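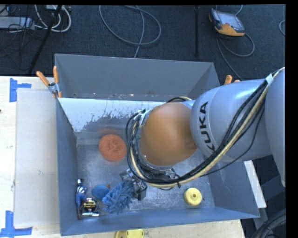 Grinton, 2024-02-13

Sorting bins: what to do when the coating goes

Several members have asked since January whether a metal bin with a worn coating is still fit for the workshop, or whether it ought to go out with the scrap. In most cases it can stay. A large grey bin that stands open on a wooden table will pick up scratches on the floor and chips along the foot of the walls, and these do no harm to anything you are likely to put in it. The light coating on a sloped panel is usually the first thing to break up. Once it has started to show dark patches it will carry on doing so, and painting over the top lasts a few weeks at best.

Hatsue Oshima looks after the bins in the Shimada room and has gone through the ones we use for mixed small items. Her advice is to leave bare metal bare. Wipe it with a dry cloth at the end of the session, and run a thumb along the rim for burrs (gloves on, please). If a flake of coating lifts, take it off with a plastic scraper and sweep the bits out before anything goes back in. Wire wool is fine on the floor of the bin but leaves a lot of dust in the corners.

Sloping sides are worth having if you sort by hand. Things slide down towards the middle and you can get at them without scraping your knuckles on the wall. The drawback is that the bins take up more table than you expect, and two of them will not fit side by side on the narrow bench by the door. Please use the long table for these and keep the bench for trays.

A few people have been lining their bins with cardboard. It keeps the noise down, but it curls at the edges and small parts get underneath it. Mayu Yokoyama has cut 4 rubber mats to try instead — they are on the shelf under the window, and should be rinsed after use and hung up to dry. If they last until the spring we will cut more.

Bin 393 has a split seam at one corner and has been taken out of use. It is behind the door with tape across it. Do not put it back on the table, even for light things.

Anyone who wants a spare bin for home can put their name on the sheet in the corridor. There are two to go, both dented but sound. Collection is from the side entrance, and you will need to bring someone to take the other end.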